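How to Store Tomatoes Without Falling for the Rules

Every kitchen blog says the fridge kills flavor. I have my doubts. Most of the people repeating it never tried both ways.

Start with how ripe they are. Hard ones stay on the counter, stem side down, out of the sun.

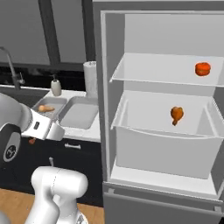
Ripe ones can go in the fridge for a few days – let them sit out an hour before you slice them. Skip the special storage bags. I bought a pack from Pikow in February and saw no difference.

Cut tomatoes go in a lidded container. Use them by the next day.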